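Jevik bedding set, README

Last updated: Jan 31, 2022

Hi, I'm Eleri Pritchard. I fold linens at Witell, and I also look after this folder (lucky me!). It has 58 clips of us handling quilts and bedding with the hand-held grippers, so the folding arm planned for the Bowen line can learn from them.

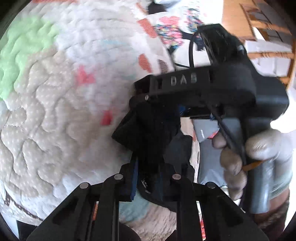 White quilted blanket, gripper in hand.

My job's changed a bit since October. I used to fold all shift, and now I record for part of it and label clips after. My shoulders like that! My wrist, less so – the grip gets heavy by clip 41. We still don't know who moves where once the arm starts, and I've asked.

Labels are in Ukum format. Skip clip 37, it's a double.

3 comments | 2 shares

Contact: Eleri, folding room | Back to top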